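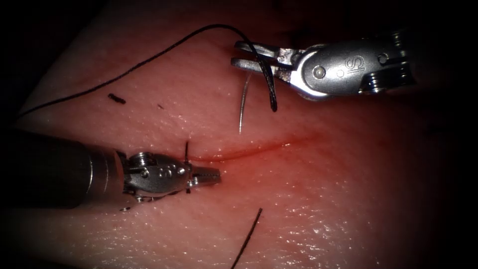
Suture Practice Bench: End-of-Session Checklist with Comments
Utstead Skills Room, Bench 37
Filled in during July, evening check, started 1900

Marks used: OK / FIX / WATCH. Comments go under the line they belong to. Please write more than one word, they really do get read!

1. TISSUE PADS

1.1 Pad sits flat, no curling at the corners. OK
Lovely and flat. The new Pritwood trays hold the pads much better than the old clips did.

1.2 Surface moist but not pooling. OK
Wipe with the damp cloth, wait a minute, look again. If water runs when you tip the tray, it's too much.

1.3 Practice incision clean, edges meet when pressed lightly. OK
A thin straight cut is so much nicer to learn on than a wide one. Keep making them like this.

1.4 Red tint around the cut. WATCH
A little spread into the pink is fine and even helps you find the line. Change the pad once the color makes it hard to see where the edge is. Two pads from the back of the box were past that point and have gone in the bin.

1.5 Old needle holes. FIX
Pad 19 has been sewn so many times it tears when you pull a stitch snug. Retired with honors. Please log the pad number each time you use one, the sheet had three blanks.

2. NEEDLES

2.1 Every needle signed out is signed back in. OK
Matched on the first try, which made my evening.

2.2 Curve is true, tip is sharp. WATCH
Hold it to the lamp and turn it slowly. A tip that drags on the pad makes people push harder, and then the pad gets the blame. Swap early, we have plenty.

2.3 No needle left hanging on its thread when the bench is not in use. OK
Park it in the foam block or cut it off into the sharps box.

2.4 Sharps box below the fill line. OK
Getting close. Next person, bring a fresh one up with you.

3. THREAD

3.1 Black thread only on the pink pads. OK
It shows up so well! The pale thread is back in the drawer for the darker pads.

3.2 Length right for the exercise. WATCH
A long loop across the pad is normal at the start of a stitch. If it keeps catching on things, trim it and begin again.

3.3 Stiff or kinked thread thrown out. FIX
Reel 312 has a memory like an elephant and stands up in loops all by itself. Used the last of it for knot practice on the board.

4. NEEDLE DRIVERS

4.1 Jaws close evenly, no light between the tips. OK
Test on a scrap of thread. It should hold with a gentle tug.

4.2 Pivot pin snug, wrist moves freely both ways. OK
Smooth as anything after the last cleaning.

4.3 Slots and notches free of lint and pad crumbs. FIX
Found pink crumbs in two. Soft brush first, then the cloth. Please don't pick at them with a needle, that's how we lost a good tip.

4.4 Shaft wiped end to end. OK

5. LIGHT AND SURROUNDINGS

5.1 Light centered on the incision. OK
The edges of the pad can go dark, the middle can't.

5.2 Glare checked. WATCH
Wet pad plus bright metal gives you a lot of sparkle. Turn the lamp down a notch before you start blotting the pad.

5.3 Floor dry, nothing trailing across the walkway. OK

5.4 Ronberg cabinet locked, key on its hook. OK
The door sticks. Lift, then turn.

6. STILL TO DO

Order pads from Solanki, the thicker kind if they have them. Around a dozen should see us into fall.
New brush for the cleaning kit, the bristles on this one are splaying.
Reprint the pad log with a wider column for notes. People have started writing proper comments and I'd love to give them the space.

Result: bench may be used. Items 1.5 and 3.3 closed tonight, 4.3 to be looked at again before the next session.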